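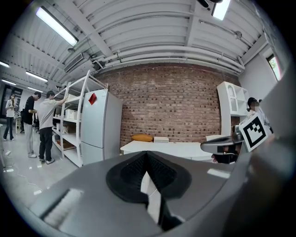

Kravchuk wrote: the pads are the weak point of the Borard kit and I would not order a second set until they fix the bonding.

Two pairs of grippers, six weeks of daily use. The V-shaped insert is a good profile for round stock and bottle necks, and the ridges hold well on cardboard. The adhesive behind it is the problem. On one of mine the insert started to lift at the tip after 500 cycles. Support sent a replacement pad, same glue.

Radymyr Kravchuk

---

sidebench
Reply #1

What are you cleaning them with? IPA gets under the edge and softens that adhesive. The manual says mild soap and a lint-free cloth, page 28 in my copy. We switched in May and have not lost a pad.

---

Dimas Wijaya
Reply #2

We have the same kit at Sidesholm. Pads are consumables, I don't count them against it. My complaint is tracking.

The marker plate on top of the body is a flat square on a card. With a wide lens on the other hand you get good detection until the card tilts past a certain angle or a ceiling tube reflects off it, then the pose jumps. We see it mostly when the two hands work close together. Matte laminate on the card cured most of the reflection dropouts. The tilt dropouts are geometry and you have to plan the motion to avoid them.

---

tolstack
Reply #3

Disagree on the geometry part. If the pose jumps on tilt, your lens calibration is bad toward the corners. Everything looks fine at the center because the distortion is small there. Redo it with the target pushed right out to the edges, and use the fisheye model. The default profile that ships with the kit is a pinhole model with extra terms and it is not good enough.

---

Dimas Wijaya
Reply #4

Calibration was redone with the fisheye model, twice. Reprojection error is under a pixel across the image. A planar marker seen near edge-on has few pixels on its short axis and no calibration gives those back. Same thing head-on, incidentally, where you get the flip ambiguity.

---

tolstack
Reply #5

Fair on the edge-on case. I would still like to see the residuals by image region before blaming the plate.

---

mkv_2
Reply #6

Has anyone compared it with the Manon? Quote I have is higher but it includes a multi-face marker block and screw-on pads, which would deal with both complaints here.

---

Radymyr Kravchuk
Reply #7

Had a Manon on loan for 2 days. Screw-on pads are better, no argument. Body is heavier at the front and my wrist noticed by lunch. The block also sticks up enough to catch on shelf edges. For table work I'd consider it. For shelves, no.

To sidebench: yes, IPA. Will try soap on the new pads and report.

---

sidebench
Reply #8

Let the new ones cure overnight before use. The sheet in the bag says one hour, which is optimistic.

Also check the body finish. The gray shell is smooth enough to throw highlights in the lower part of the view under overhead tubes. Doesn't touch the tracking, but it pulls auto exposure down. Lock exposure.

---

mkv_2
Reply #9

Locked exposure on ours, no more pumping. Subramaniam resells the pads in packs of 6 if Borard is out of stock. Same part, same glue as far as I can tell.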